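Greltwood packaged goods list: read me first

Contents
What the list covers
How items are written up
Wrapped cylinders
Fields
Known gaps
Changes

What the list covers

The list records packaged household and grocery goods kept on the shelves at Greltwood. It has 1409 entries. Of these, 968 have been checked against the item by a second person and are marked "checked" in the status field. The rest are usable but expect spelling mistakes in the notes.

An entry stands for one kind of item in one kind of packaging. If the same goods come in a box and in a bag, that makes two entries. A change of label colour does not make a new entry unless the wording has changed too.

The list was started by Naheed Tarar for the Ansari stockroom and moved to its present layout in October. The older sheets used shelf numbers as item numbers, so anything copied from them should be looked up again by name.

How items are written up

Write down what is on the outside of the package as it sits on the shelf. Do not open anything to find out what is inside. If the contents can't be told from the outside, put "unknown" under contents and carry on with the packaging fields.

Labels in a language you don't read are entered as "not transcribed", with the script named if you know it. Don't guess the product from the colours. Yasir Lashari and Asif Bugti take the untranscribed ones in batches of 20.

Wrapped cylinders

Shape goes under "cylinder" whether the thing is a roll or a canister. Outer wrap is a separate field and should be filled in even when the film is clear. A typical entry reads: cylinder, upright, clear film, label mostly white with blue bands, silver-grey band near the lower end, small Chinese characters, dark blue square logo. Glare on the film hides small print, so turn the item before deciding that a part can't be read.
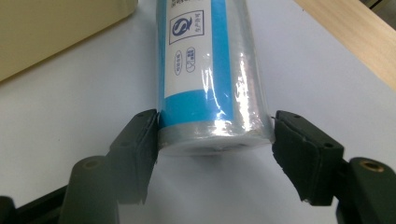 Geum-ok Joo wants "roll" and "canister" kept apart, as they were on the old sheets, and says that anyone looking for paper goods now has to wade through every tin and tub to find them. Eamon Quinlan would leave it as it is until the contents field is fuller. For the time being the single term stays, and either word may be added in the notes.

Fields

item: running number, never reused
shape: box, bag, cylinder, bottle, tray, other
wrap: clear film, printed film, paper, none, unsure
label_main: main colour of the label
label_other: other colours, most noticeable first
script: script or scripts on the label
contents: as printed, or unknown
status: checked, unchecked, query
notes: anything else, in plain words

Leave a field blank only if it doesn't apply. "Unsure" is a proper answer.

Known gaps

28 entries have no wrap value, all from the Stuvora shelves. Trays are thinly covered. Metallic bands have been put down as silver, grey and foil by different people; search for all three.

Changes

Apr 2, 2003: roll and canister merged under cylinder. Zekedora items added. Duplicate bottle entries removed.
Before that: see the notes at the foot of the old sheets.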